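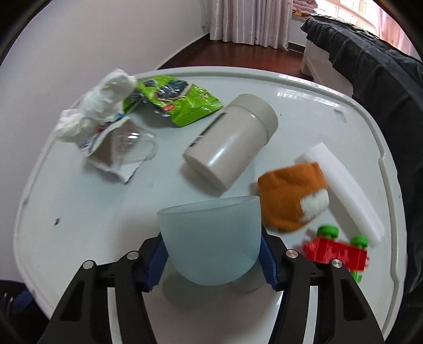
Cómo aprende un robot a partir de una pinza de mano

Un robot no sabe agarrar cosas cuando sale de fábrica. Tiene motores, cables y un ordenador, pero nadie le ha indicado cuánto debe cerrar los dedos. Una manera de enseñárselo consiste en que una persona haga la tarea primero, con una pinza parecida a la del robot. Este método se llama aprendizaje por demostración.

La herramienta

La pinza de mano tiene dos dedos negros. En la cara interior de cada uno hay una almohadilla azul con textura. Cuando los dedos se cierran, las almohadillas aprietan el objeto por los dos lados. En la foto sujetan un vaso de plástico azul claro, con la boca hacia arriba.

La herramienta lleva una cámara que mira hacia los dedos. Graba lo mismo que vería un robot con una pinza y una cámara iguales.

Qué es una demostración

Una demostración es una grabación de una tarea completa, desde que empieza hasta que termina. Por ejemplo: acercarse al vaso, cerrar los dedos, levantarlo y dejarlo en otro sitio. De cada una se guardan dos tipos de datos:

Las imágenes de la cámara.
Los movimientos: dónde está la pinza y cuánto están abiertos los dedos.

El ordenador une cada imagen con el movimiento que vino después. Con muchas parejas de este tipo, un programa llamado red neuronal aprende a predecir el movimiento a partir de la imagen.

Por qué se usan mesas desordenadas

Si el vaso estuviera siempre solo y en el mismo punto, el programa podría aprenderse ese punto de memoria. Al mover el vaso un palmo, fallaría. Por eso se ponen otras cosas cerca: un calcetín naranja, un bloque de espuma blanca, un vehículo de juguete con ruedas verdes. El programa tiene que distinguir el vaso de todo lo demás.

Un vaso translúcido es un caso difícil, pues deja ver un poco de la mesa a través de sus paredes y su borde se confunde con el fondo.

El experimento Drumow

En el proyecto Drumow se grabaron 800 demostraciones con vasos. Después se entrenaron dos programas. El primero usó 335 demostraciones y el segundo usó las 800. Los dos se probaron en el mismo robot, con 60 intentos cada uno y en habitaciones que no salían en las grabaciones.

Primer programa: 31 vasos bien colocados de 60.
Segundo programa: 49 vasos bien colocados de 60.

El segundo acertó más veces. La mayoría de sus fallos ocurrió con vasos translúcidos colocados cerca de una ventana.

Lo que todavía no se sabe

El experimento no dice si otras 800 demostraciones darían una mejora igual de grande. Tampoco dice si el programa serviría para una taza con asa. Para averiguarlo hay que grabar tazas y repetir la prueba.

Palabras nuevas

Demostración: tarea grabada de principio a fin.
Red neuronal: programa que aprende con ejemplos.
Translúcido: que deja pasar la luz, pero no permite ver con claridad lo que hay detrás.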